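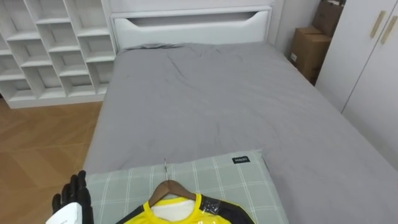
# The Green Check Pillow

August, and I was moving out of Jarnthorpe with 4 hangers to my name (the rest were Morenike's, she said, and she had witnesses). I had one of the wooden ones out on the green check pillow and I could not make myself pack it.

"It's a hanger," Morenike yelled from the hall.

"It was Lesego's hanger!"

Lesego Sibiya left for Irkirmont owing me 300 bucks and a phone call, and what I got was a hanger. A nice one, sure. I sat down on the gray sheet, right on the wrinkles, and thought about his dumb laugh, and then my phone buzzed and it was a number from Irkirmont.

I let it ring. Then I didn't.

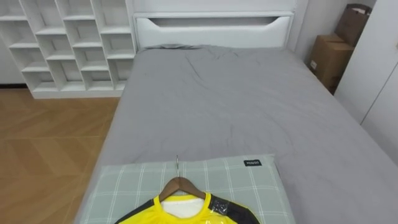 *My side of the room, shelves bare, boxes by the bed.*

"You still got my hanger?" he said.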